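Codberg charges 395 dollars a month for its simulation kit, and for a small shop I think that is too much. You get a two-armed robot, a kitchen's worth of wooden furniture and six starter tasks, all of it in software. We ran it for a month at Carow before deciding whether to renew.

The furniture is the good part. Doors and knobs are easy to place and easy to change, and a new layout loads before I can refill my coffee. The loose objects are weaker. They come in with too few facets, and a shape that coarse teaches a gripper very little about holding a real one. I would trade half the wood grain for better meshes.

Support is slow too. I wrote on a Saturday and heard back in April.

For that money I want objects as carefully made as the cabinets.
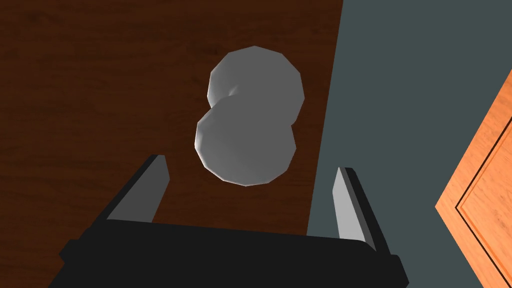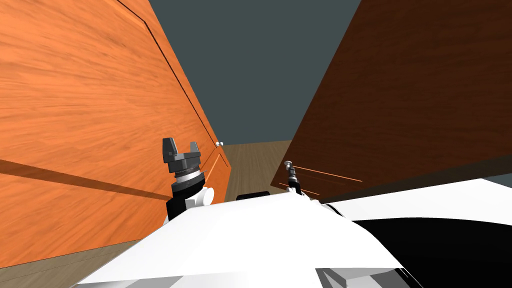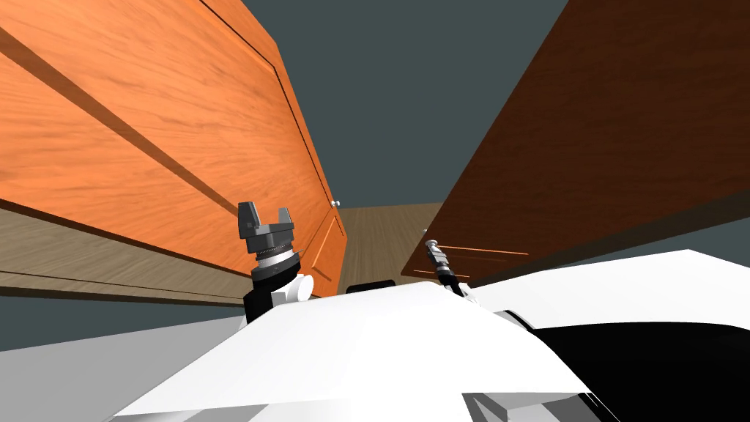 Olga Zúñiga disagrees about the price. Her group paid Painemal 3,545 dollars for a license with fewer rooms and no second arm, and she says she would take coarse objects over that bill any day.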